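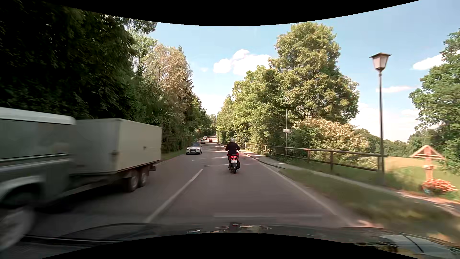 Following a red and black scooter along a two-lane road.

Part 3: Baking textures and exporting your model from Fuvum

In the last part we unwrapped the street lamp and packed its UV islands. This part covers baking the high-poly detail down to the low-poly mesh, checking the result and exporting it so that it opens cleanly in Drilberg. You need Fuvum with the Zou baking add-on switched on. If you skipped the earlier parts, any model with a finished unwrap will do.

Before you start

Save a copy of your file under a new name. Baking writes over whatever image is assigned to the material, and undo doesn't bring it back.

Open the Outliner and check that you have two objects, named lamp_high and lamp_low. Zou pairs them by the part of the name before the underscore, so "Lamp_high" with a capital letter will not be matched with "lamp_low". If your lamp is made of several pieces, join the high-poly pieces into one object first.

My low-poly lamp comes to 543 triangles. Yours will differ a little depending on how many segments you gave the glass housing. The high-poly version can be as dense as your computer will put up with.

Step 1: Apply the scale

Select both objects and choose Object > Apply > Scale. The values in the Transform panel should now read 1.0 on all three axes. If one of them shows a negative number, the object was mirrored at some point. Apply the scale anyway, then go to Mesh > Normals > Recalculate Outside.

Step 2: Set the smoothing

Select lamp_low and set it to smooth shading. It will look wrong around the base, where the faces meet at sharp angles. Switch to edge mode, select the edges around the base plate and the top cap, and mark them as sharp. Every sharp edge must also be a seam in your UV map. If it isn't, you will get a thin dark line along it after baking.

Step 3: Create the image

In the Image panel, click New and name it lamp_normal. Set the size to 2048 by 2048, turn off Alpha and set the colour space to Non-Colour. Leave the fill as it is.

Assign the image to the low-poly material by dragging it into the Normal slot. Don't connect it to anything else yet.
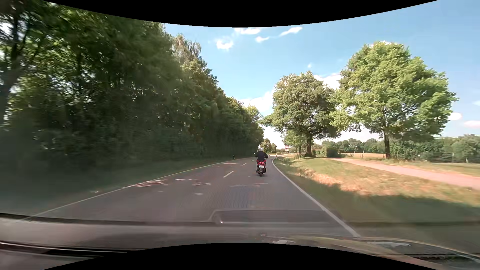 My bakes used to come out flat lilac with nothing on them at all, wrote one reader from Pokholm after the previous part went up, and it was because I had hidden the high-poly object in the viewport. Zou ignores hidden objects without giving a warning. Make sure both are visible before going on, even though they overlap and flicker.

Step 4: Adjust the cage

Open the Zou tab and tick Show Cage. A see-through shell appears around the low-poly lamp. The shell has to cover the high-poly mesh completely, with no parts poking through. Raise the Offset slowly from zero until the last piece disappears inside. On this model 0.02 is enough.

Don't set it much higher than you need. A large offset makes the rays from the arm hit the lamp housing, and you end up with a smudge of the housing printed on the underside of the arm. If one area needs a bigger offset than the rest, use the Cage Paint brush on that area only.

Step 5: Bake

Set Type to Normal and Samples to 16, then press Bake. The progress bar stays at nothing for a while and then moves quickly. On my old laptop a normal map at this size takes 72 seconds.

When it has finished, go to Image > Save As and save it as a 16-bit PNG. The baked image is only held in memory until you do this, and closing the file loses it.

Now repeat with Type set to Ambient Occlusion. This one needs more samples or it will be grainy. I use 600 for the final version and drop to 32 while testing. Save it as lamp_ao.

Step 6: Check the result

Hide lamp_high and look at lamp_low under a single moving light. Hold Shift and drag with the right mouse button to swing the light round. Look for these problems:

Dents that look like bumps. The green channel is flipped. Tick Invert Y in the Zou tab and bake again.

Wavy lines on the pole. The low-poly pole has too few sides. Add four more and unwrap it again, or accept it if the lamp will only be seen from far away.

Coloured fringes at the seams. The margin is too small. Set it to 16 pixels.
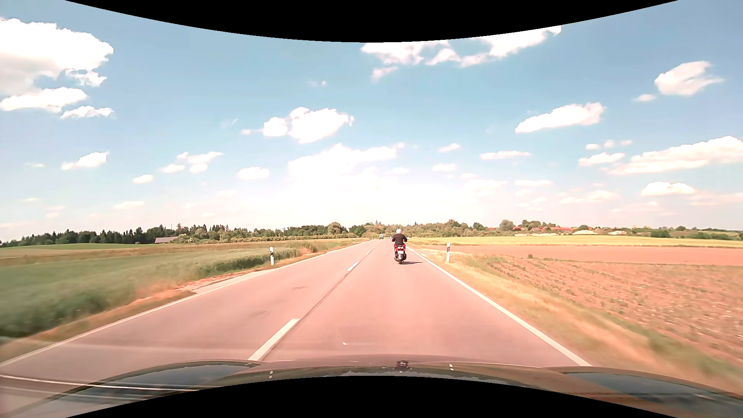

Step 7: Export

Select lamp_low only. Choose File > Export > FBX and tick Selected Objects. Under Geometry, set Smoothing to Edge and tick Triangulate. It matters that the triangles in the export are the same ones you baked with, so if you have changed the mesh since step 5, go back and bake again.

Drilberg works in centimetres and Fuvum in metres. Set Scale to 100 in the export window and leave Apply Unit off. If the lamp comes in the size of a matchstick, you have probably ticked both.

Step 8: Import into Drilberg

Drag the FBX and both PNG files into the Assets folder. Click on lamp_normal and change its type from Colour to Normal Map, or the shading will look blotchy. Put lamp_ao in the Occlusion slot and set its strength to 0.8.

Place a lamp in an empty level and check that it stands on the ground. If it is sunk halfway in, the origin is in the middle of the mesh. Go back to Fuvum, move the origin to the bottom of the base plate and export again over the same file. Drilberg picks up the change by itself when you switch back to its window.

Part 4 covers the glass material and the light inside the housing.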